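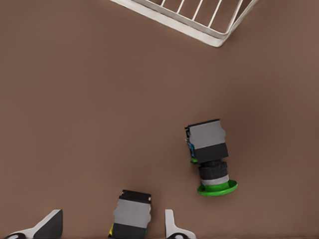

How to Book an Empty Leg Flight for a Family Trip

By Mwajuma Shirima

My sister called me one morning in March to ask whether I had lost my mind, as she had just heard from our mother that I was taking the whole family to Sosis on a private plane. I hadn't lost my mind (or won any money). I had found an empty leg, and I've since walked so many friends and cousins through finding one of their own that it seemed time to write the whole thing down in one place.

An empty leg is the trip a charter plane has to make with no passengers. Somebody pays to be flown one way, and then the plane has to go home, or go on to pick up the next customer. The operator would like to get something for that flight, so it gets offered at a good deal less than a regular charter. You take the plane on its date and its route, and in return you get a price that a family splitting the cost can live with.

Step 1: Decide how much you can bend

Before you look at a single listing, sit down with everyone who is coming and talk about dates. I mean a proper talk, with calendars out and something to eat. Empty legs come and go quickly, and if you have to call three households to ask whether they can leave a day early, the flight will be gone before you reach the second one.

Write down the earliest you could leave, the latest you could leave, and which airports you would put up with on either end. We live closer to Stendemthorpe, but I put Kimaro on our list too, even though it's a long drive and the coffee there is terrible, and Kimaro is where our flight ended up leaving from. If I had been stubborn about Stendemthorpe we would still be at home.

Step 2: Get your name on the lists

Most brokers keep an email list for empty legs. Sign up for more than one. I used Hatside, a small outfit that a neighbor had flown with, and I also joined a couple of bigger lists that sent me so many messages about places I will never go that I had to make a separate folder for them.

Once you're on the lists, pick up the phone as well. Tell the broker how many of you there are, what you're hoping for, and that you can decide within the hour. Brokers remember people who can decide. The woman I spoke to at Hatside took down our route and called me herself when the Sosis flight came up, before it had gone out to everybody else, and I'm quite sure that was down to the phone call.

Step 3: Ask for the full price

The number in the email is often for the plane alone. Ask what else will be added, and ask for it in writing. These are the things I ask about now:

Taxes and passenger fees
Landing and handling charges at both ends
De-icing, if you're flying in the cold months
Ground transportation, which is sometimes offered and hardly ever included
Card fees, if you're not paying by bank transfer

Our share came to $1096 a household with everything in it, and that was one way only. We flew home on a regular airline with our knees up around our ears, and I still thought it was well worth it. Do the sum for your own group with every seat filled and then do it again with one family dropping out, as one family always seems to. If the second figure makes you wince, look for a smaller plane.

Step 4: Read the part about cancellations

I know, I know. Read it anyway! An empty leg exists only as long as the original charter does. If the first customer changes plans, your flight may move or vanish. You should get your money back when that happens, but the contract is where you find out how much of it and how soon, and whether the broker will help you find another plane.

Find out, too, what happens if you are the ones who cancel. In our case it was simple enough: once we had signed, the money was spent whether we turned up or not. That is common with this sort of fare, and everyone in the group should hear it before they hand over their share. I collected the money from all the households first and signed afterward, and I would do it in that order again.

Step 5: Have a backup that you can live with

Look up the regular flights for the same day and the day after, and jot down times and prices. Book a hotel you can cancel. If you have a rental car waiting at the other end, check that the pick-up desk will still be open if you land a few hours late. Travel insurance is worth asking about as well, though do read what it says about charter flights, as the policies differ a great deal on this and I ended up on the phone with ours for most of an afternoon.

My brother-in-law thought all of this was fussing. Then our takeoff was moved from nine in the morning to a little after two, and he was very happy to find that I had already told the house in Sosis we might be late.

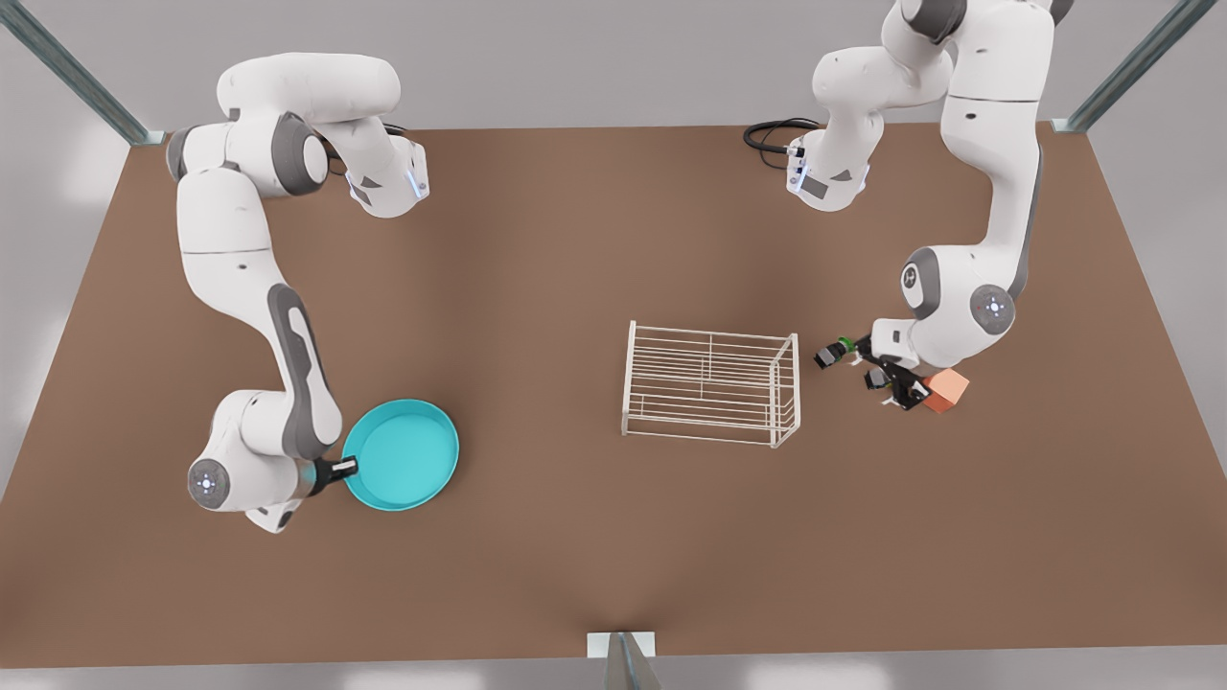
Step 6: Pack for a small baggage hold

Small planes have small holds, and some of them are a very odd shape inside. Ask the broker for the size of the hold and the weight allowed for the whole party. Then weigh everything at home. Soft duffel bags are your friend here, since they can be pushed into corners where a hard suitcase simply won't go.

We had one bag that weighed 63 pounds, and I won't say whose it was, but she is my mother. It got split into two smaller bags on the kitchen floor the night before and all was well. If you're bringing anything awkward, such as a stroller, a set of golf clubs or a cello, mention it when you book. The same goes for pets. Plenty of operators are glad to have a dog along, but they want to know about it in advance and there may be a cleaning fee.

Step 7: Send in the passenger details early

The operator will want full names exactly as they appear on each person's ID, along with dates of birth, and passport details if you're crossing a border. They may also ask for body weights, which go into working out how the plane is loaded. Please don't shave anything off. Some people are shy about it, so I had each person text theirs straight to the broker and never saw a single number myself.

Step 8: Find the right building

Private flights often leave from a separate terminal, and it can be a good way off from the main one. Get the street address, put it in everybody's phone, and if you can, look at it on a map beforehand. At Kimaro it's on the far side of the runway, down a service road with one small sign, and two of our three cars drove past it.

Your broker will tell you when to arrive. It's usually a good deal later than you would for an airline, but with a family I'd add half an hour to whatever they say. There were armchairs and a bowl of mints, and the children were perfectly content.

A few questions people keep asking me

Can I choose the plane?
Not really. You can turn one down, of course, and you can ask how old it is and whether there's a bathroom on board. Do ask about the bathroom, particularly if you have little ones.

Should I tip the crew?
We asked the broker what was usual and went with that. A thank-you note from the children went down very well too.

Can I find an empty leg both ways?
It does happen, but I wouldn't plan a vacation around it. Book the way home on something regular that you can change, and keep half an eye on the lists while you're away. My cousin found one that way on the second-to-last night of her trip, and had to do all her laundry at eleven in the evening to make it.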